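Lai-ching Yau
August 26, 2020

Putting the Onum stand together today. White plastic, came flat in a box, NT$699 from Hsiao. A few notes as I go for anyone else who has bought one.

The base is all ribs and panels and it's hard to tell which way up it wants to be. I've got it down on black cloth so the white doesn't get scuffed.

Poles and legs, then the ridged neck close up:
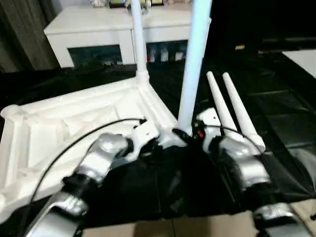
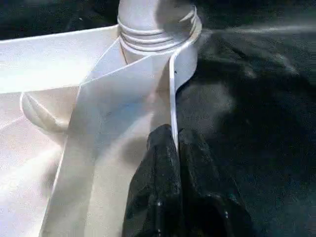 The leaflet has 16 pages and most of them are the same safety warning in different languages. The drawings are on the middle two. Pull those out and put the rest back in the box.

The drawings don't show the ribs at all. They show a plain smooth shape with an arrow. Go by the sockets instead. Find the one for the thin pole first and the rest makes more sense.

Don't push anything in hard on the first go. I did that with the last thing I bought from Hsiao, a shoe rack, and it never came apart again. It's still in the hall, slightly crooked.

Someone asked what size it is. The box says 97 cm tall when finished and 34 cm across the top. I measured the gap next to the washing machine before I ordered and it should fit with a bit to spare. I haven't allowed for the skirting board, so we'll see.

It's for the plants. They've been on the windowsill since May and I can't open the window without moving all of them.

Yao-tsung Yeh asked if I'm using glue. No. The leaflet says no glue, and I want to be able to take it down when we move. If yours is loose, try a strip of thin tape round the end of the pole before you push it in. One turn is enough.

Tea break.

Back. The trick with the legs is to leave both of them a bit slack until they're in, then go round again. If you tighten the first one fully, the second one won't line up. This isn't in the leaflet.

Also, check the edges of the plastic before you start. Mine had a rough seam along one side where it came out of the mould. A nail file took it off. Wipe the dust up before it gets into the sockets.

A reply says the Olell one is better. It might be. It was out of stock when I looked and the delivery was nearly as much as the stand. If anyone has had an Olell for more than a year, does the white go yellow by a window? That's my main worry with this one too.

I've turned it over twice now. The heavy end wants to roll. A folded towel under one side stops it.

No tools in the box. None needed so far, but I'd keep a rubber mallet nearby, or a shoe with a rubber heel. Put a cloth over the plastic before you tap it.

To the person asking about weight, the label says nothing about how much it holds. I'm going to put the small pots on it and leave the big fern on the floor.

If you're missing a part, the shop number is on the bottom flap of the box, not in the leaflet. I rang them about the shoe rack and they sent the piece in a week. So keep the box until you've finished.

Yao-tsung says his had a cap missing and he used a wine cork, painted white. Fine by me.

Stopping for dinner. It can stay on its side tonight and I'll stand it up tomorrow, when there's someone else in to hold the other end. I'll add a post about the skirting board once it's in the gap.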